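Session 6: The Arm That Stopped Where It Shouldn't Have
Notes by Yaa Dankwa, Robot Safety and Fault Finding
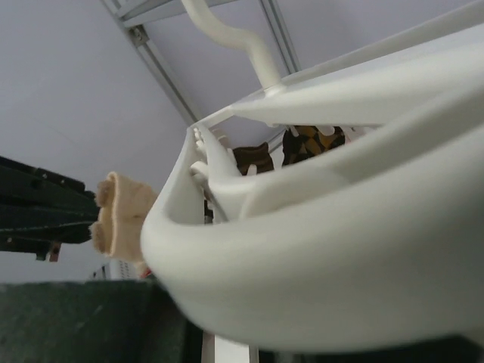

Fig. 1. View from the wrist camera, looking up past a white curved rim at very close range.

Welcome back, everybody, and thank you for the good questions on Friday. I promised we would spend a whole session on the Pratby stop, so let's get settled and take it slowly — it's a richer case than it looks, I think, and I still find new things in it every April.

The arm was a Hurell, running a reach-and-place routine, and it halted partway through a move with the wrist much nearer to its surroundings than the planner believed. The log gave a force limit warning and then, 2 seconds later, a protective stop. My dear colleague Bent Bech went straight for the force sensor (so would most of us!) and spent a good part of the morning recalibrating it. The sensor was fine.

What had drifted was the map. The Vurkenach planner held a clearance of 670 mm at that point in the path, left over from an earlier layout, and it never checked the figure against the camera. Look again at Fig. 1 and notice how much of the view the rim takes up. The edge goes soft where it comes nearest, and that alone should make you suspicious of any large clearance number.

Please read the Petridis chapter on stale maps before we meet again, and bring written answers to these:

Which record would you have opened first, and why?
The log holds around 2000 lines. What would you search for?
Where in the routine would you put a clearance check, and what should the arm do when it fails?

One reminder for the lab, and I do say it every year — after a protective stop, don't press resume until you have walked over and looked at the arm yourself, with the stop button in reach.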